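3.2 What people told me about their pens

I went into the Pultdale interviews expecting to talk about handwriting, and I came out having talked mostly about pens. I hadn't planned for that at all (my question sheet had one line on it, right at the bottom), but Ashley Rudd, who sat in on the early ones, kept nudging me to let people carry on, and I'm glad she did. Of the 45 people we spoke to, 36 brought up a particular pen before I'd asked about any sort of pen.

What they liked was rarely anything fancy. One retired clerk told me she'd used the same kind of cheap blue pen for her shopping lists since her first job, and that she felt "a bit disloyal" picking up another. Others talked about colour, and about whether the thing rolled off the desk. I've grouped these remarks under "everyday attachment", a label I borrowed from Tracey Garside's talk at Flavberg and have stretched rather further than she might like. By an everyday pen I mean the plain plastic-looking sort, such as the blue one with a turquoise barrel in Figure 2, and I leave fountain pens to section 5.

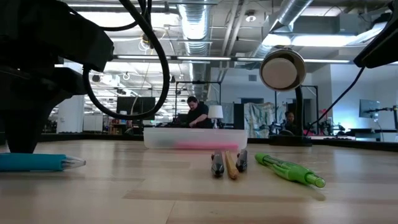

Figure 2. A blue pen with a turquoise barrel and a clear tip, lying on a wooden tabletop.

3.3 Lists, notes and the backs of envelopes

The writing itself was a lovely mess. I asked everyone to bring in whatever they'd scribbled that week, and we ended up with 100 scraps: shopping lists, phone messages, a knitting pattern with half the rows crossed out, and a very cross note to a neighbour that I promised not to quote. I sorted them using the Cropper headings, which worked well enough for lists and badly for everything else. A reminder to ring the dentist with a sum worked out underneath it is a note and a calculation, so I counted it as both. Brorkadberg's team would have split it in two, and I can see why, but the person who wrote it thought of it as one bit of paper and I've gone along with her.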